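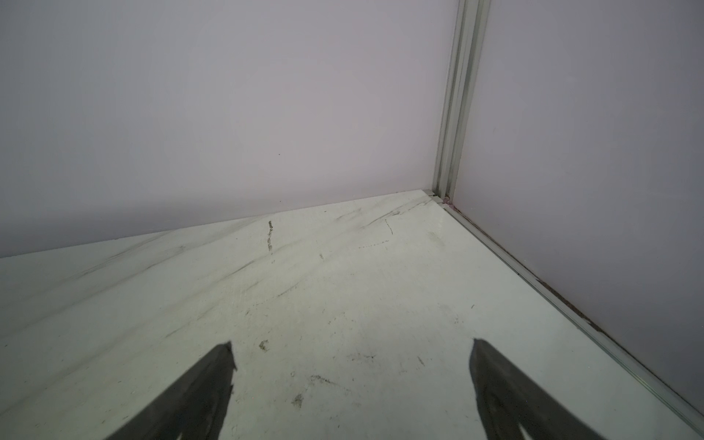

January 22, 2021

I have been reading the small print on "lifetime" warranties again, which my family will tell you is what I do for fun. This time it's a vacuum cleaner. The old one quit in October, and I bought a Pekton to replace it because the box said LIFETIME in letters taller than my thumb.

Whose lifetime? Not mine. Page 12 of the booklet says the word refers to "the expected service life of the product," and then a table at the back gives that service life as 652 hours of motor use. So the vacuum is guaranteed to last until it doesn't. I read it three times to make sure I wasn't being unfair.

I wrote to the company and asked how anyone would know when the 652 hours were up. There's no meter on the thing. The reply thanked me for being part of the Pekton family and said hours are "estimated from the date of purchase." Estimated by whom, using what? I wrote back. They thanked me again. 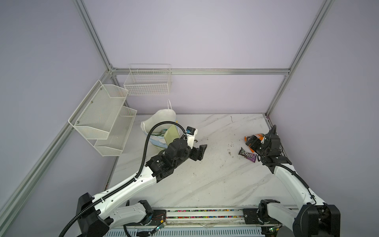
The store isn't much better. Jonditus, out on the Oltdale road, will sell you a protection plan on top of the lifetime warranty. Think about that for a minute. If the warranty covers the life of the machine, what is the plan protecting? I asked at the counter and was told it was for "peace of mind." I had plenty of that when I walked in.

To be fair to the plan, it does cover the hose. The warranty leaves out the hose, the brush roll, the belt, the filters, the cord and "any part subject to wear." I'd like to meet the part of a vacuum cleaner that isn't subject to wear. The logo, maybe.

Now, people will say you get what you pay for, and I'm not sure I believe that either. My mother's old Dudás upright came with a one-year guarantee on a card the size of a bus ticket. It ran through two houses and a great many dogs. I don't claim that proves anything, since the ones that died early aren't around for anybody to brag about. But the card did say what it meant.
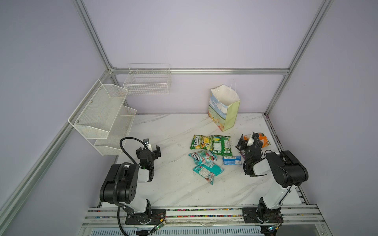 The Pekton website says 3,513 customers rate the coverage "excellent." I'd love to know how many of them have tried to use it. Rating a warranty the week you open the box is like rating a parachute in the parking lot.

Anyway, I skipped the plan, taped the receipt inside the closet door and wrote the date on it in marker, seeing that receipts on that shiny paper fade to nothing. The vacuum itself is fine so far. It's a little loud on the stairs, and the cord could be longer.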